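1 October 2018, Remance arm, shared shop

Moved the arm over to the couch end of the room. The bench was getting too easy and I don't trust anything we learned on it. A flat board under a folded towel is a friendly problem. Upholstery gives when you press it, and nothing at home that needs picking up is lying on a flat board.

Changes going in: new finger pads from Platau, wrist camera remounted, close speed down to 18 percent. Kept the old grasp code from February. Ayala's write-up claims their planner handles "arbitrary soft goods on arbitrary soft surfaces." I've read it twice and every photo in it is a T-shirt on a table. We'll see.

Also not convinced by the pads. Platau quotes 400 cycles before wear and doesn't say on what material.

Wrist view with the fingers open and the jacket (or jersey, whatever it counts as) still off to the left:
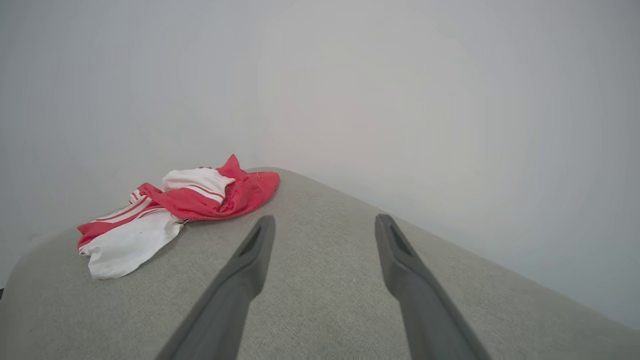
Wrist cam, gripper open, garment up and left of the left finger.

What bothers me is the gray. Fingers are dark gray, cushion is light gray, and the segmentation leans on color way more than the README admits. The red will be found, no question. The white parts are what I'd bet against, mainly the low bit on the left where it goes grayish in the creases. If the mask only grabs the red, the planner will think the thing is half its size and aim for the peak on top. Could be a fine place to pinch. Could also be one layer of slippery cloth.

Stripes are the other worry. Last winter's code split a striped dish towel into separate objects and I never fixed it, I just stopped using that towel.

Depth: the cushion rounds off at the back and then it's plain wall. The plane fit assumes a flat support surface. I can loosen the tolerance, but then it may call a low fold of cloth part of the cushion. Setting it to 5 mm for now, which is a guess.

To do before anybody calls this working:
- save the mask next to every grasp attempt, including the bad ones
- run it with the old pads too, otherwise we can't say what the new ones did
- check that the 2 mm floor offset still makes sense on foam. I doubt it
- lamp on vs. lamp off
- ask on the Plaltia list if anyone has run this camera that close to fabric

No success rate goes on the whiteboard until the garment has been dropped fresh each time. Setting it back in the same heap by hand doesn't count, and I've done that myself, so I know how good it makes the numbers look.

Cable tie on the wrist is temporary.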